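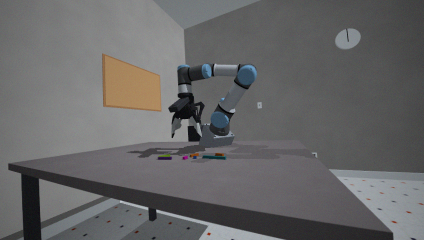
## Keeping the Prukcombe cell in shape

I've had the keys to our simulated tabletop cell since March, when Belmiro Antunes moved over to the Azevedo project, and I've grown very fond of it! It's one six-joint arm on one big table, and most of my week goes into small fixes to it.

The first job was the base. Somebody had nudged the arm's mounting point in the model by 3 millimeters and never moved it back, so every reach came up a little short (I blamed the gripper for two whole days, sorry gripper).

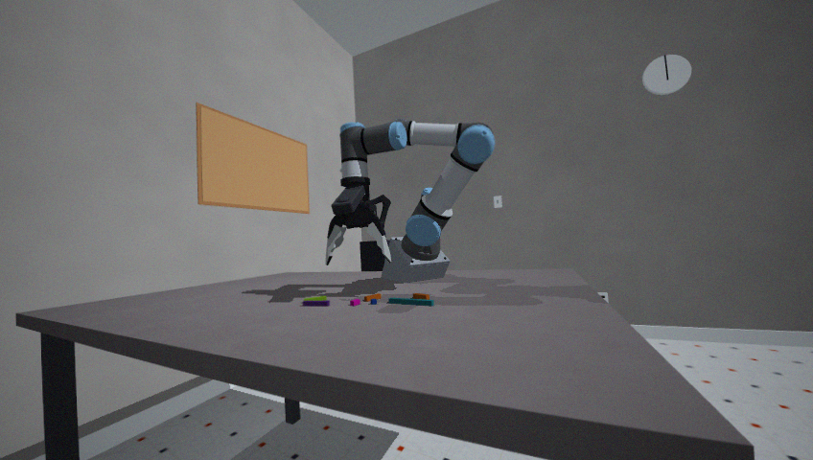

I also rewrote the reset routine. It used to drop the blocks from a height and they'd bounce all over the place, so now they start just above the tabletop and get 200 time steps to settle before the arm is allowed to move. Much calmer.
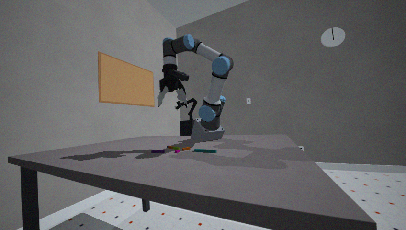
Finger friction was next, and that one was fiddly. Too low and the blocks slide out, too high and they stick after release. I ran up to 1000 grasps per setting overnight, kept the best one, and saved it in the Evura config folder with a note so we don't lose it again.

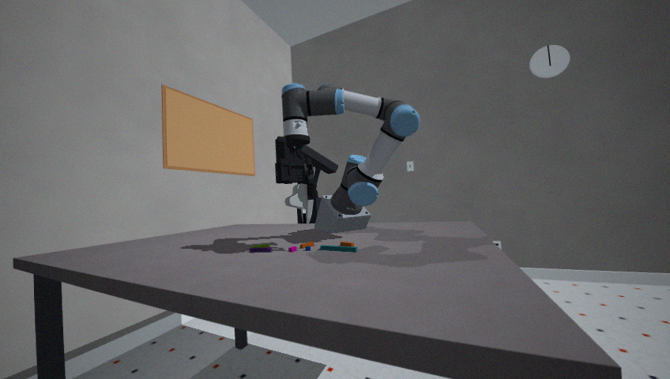

My next chore is the start layout check, which still passes arrangements I'd call unfair. Take the short orange block sitting right behind the long teal one: I want a reset like that flagged so we can decide whether to keep it. If you've got a favorite awful layout, send it to me and I'll add it to the Gadberg test list before the next update.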